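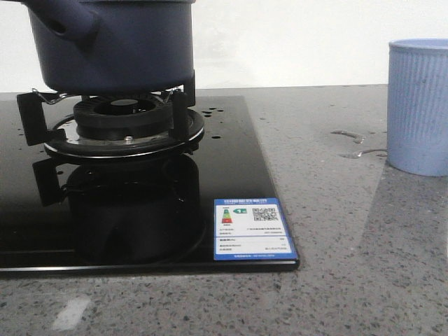

**Olivares:** The arm is fine. The problem with the Erkix kit is the software license, and I'd settle that before talking about grip force.

**tallow_9:** Disagree. License is 533 a year for 2 seats, which we budgeted. Grip and reach near a burner are what decide it for us. Kettles and pots have rounded sides and the stock fingers are flat.

**Olivares:** Flat fingers hold a handle well enough. Did you try the Vastau pads?

**tallow_9:** Ordered in October. They rate the silicone for contact, not for sitting over a flame ring. I asked support twice for a continuous temperature figure and got the brochure back.

**benchrest:** We run the Hovholm mount with the same arm. Two notes:

- Black glass is bad for the depth sensor. Reflections of the pot supports come back as geometry below the surface. Mask the cooktop plane in the config.
- Water on the counter does the same thing on a smaller scale. Wipe before calibration.

**tallow_9:** Masking the plane also masks low objects. I lost the base of a cup that way.

**benchrest:** Set the offset to 3 mm. Default is far too generous.

**Olivares:** On polished stone I'd leave the default. At 3 mm we got false contacts every run.

**benchrest:** Firmware version?

**Olivares:** The one it shipped with.

**benchrest:** Update first, then retest. The offset was measured from the wrong frame in that build.

**tallow_9:** Updating tonight. Will post the logs with both offsets.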